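Sokitz Allotment and Garden Association
Minutes of the ordinary members' meeting
Held 25/10/2025, Vakesden Hall, lower room

Present: 14 members, the chair, the secretary
Apologies: 2
Quorum was met. The meeting opened at the advertised time.

1. Minutes of the previous meeting

Approved with one correction. Item 6 should read "east standpipe", not "west standpipe". The secretary will amend the file copy and the copy on the notice board.

2. Matters arising

2.1 The gap in the fence behind the compost bays has been closed with wire. The chair inspected it and considers it adequate until spring. A permanent panel is carried over to the next budget.

2.2 The letter to the Sirnia estate about overhanging branches has been sent. No reply has been received. The secretary will write again if nothing arrives by the end of the month.

2.3 The broken padlock on the tool store was replaced. Members who have not collected a new key should see the secretary. Old keys do not need to be returned.

3. Water supply

3.1 The meter was read on the morning of the meeting. Consumption since the spring reading was 1151 cubic meters, which is higher than the same period last year. The dry weeks in early summer account for part of the increase. The remainder is unexplained.

3.2 A member reported soft ground along the center path between the second and third standpipes. The chair proposed a pressure test of that section before the line is drained. Agreed. Charvát will be asked to carry out the test, as they laid the present pipe and hold the drawings.

3.3 The supply will be shut off and the line drained in the first week of December, weather permitting. Earlier shut-off will be made without further notice if a hard frost is forecast. Members are to disconnect their own hoses and leave taps open once the supply is off. Butts and tanks remain the responsibility of the plot holder.

3.4 It was asked whether a separate meter could be fitted to the upper plots. The chair said the cost had been looked at before and was not thought worthwhile. A fresh quotation will be requested from Charvát at the same time as the pressure test, without commitment.

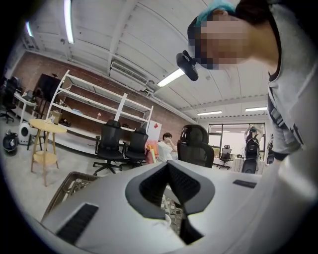
4. Finance

4.1 The annual accounts are not yet closed. An interim statement was circulated on paper. The balance is sufficient to meet known commitments up to the rent review.

4.2 The quotation for resurfacing the entrance track came to 325 for materials only. Labor would be by members. Two members objected that the lower bend floods whatever surface is laid on it, and asked that drainage be dealt with first. After discussion the item was deferred. The chair will obtain a price for a cross drain.

4.3 Plot rents are unchanged for the coming year. Late payment remains subject to the charge set out in the rules.

5. Plots and waiting list

5.1 One half plot on the north side is vacant and will be offered to the next applicant. The shed on it is unsound and will be taken down before handover. Usable timber may be claimed by any member on application to the secretary.

5.2 Letters on non-cultivation were sent after the August inspection. All but one of the holders have since cleared their ground or given a reason accepted by the chair. The outstanding case will be handled under rule 9.
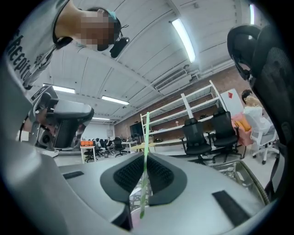
5.3 A request to keep bees on the upper terrace was considered. The applicant has completed a course and has the written consent of both adjoining holders. Approved for one season, with a maximum of two hives, entrances to face away from the path. The permission will be reviewed in the fall.

6. Compost and waste

6.1 Bay three is full and is not to be added to. Bay one will be emptied onto the bed by the gate — members wanting compost should take it before then.

6.2 Blighted potato and tomato growth has again been found in the bays. It must be taken off site. The secretary will put up a new sign.

6.3 Bonfires are permitted from November under the usual conditions. Treated wood and plastic are not to be burned.

7. Any other business

7.1 The seed order closes in two weeks. Forms are in the box by the store.

7.2 A member asked for the gate to be locked at dusk through the winter. Agreed by show of hands, one abstention.

7.3 The loan mower has a worn drive belt and is out of use until a new one is fitted.

8. Next meeting

To be held in December in the same room, after the water has been shut off. Items for the agenda should reach the secretary one week beforehand.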